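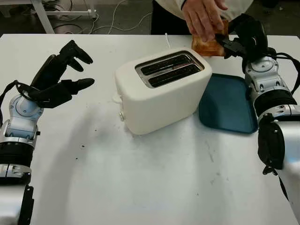 Loan Huỳnh read our first draft and asked why the planner waits for force feedback before it closes the fingers in a handover. In the old version it did not wait. The grasp was started by the vision node only, and bread is soft, so a late stop means a crushed slice.

## Change in the controller

The node `stimton_grasp` now has 2 states, *touch* and *hold*. It goes to *hold* after 10 force readings in a row above the threshold. We tuned the threshold on 1108 logged samples.

Still open: the timeout when the person does not let go.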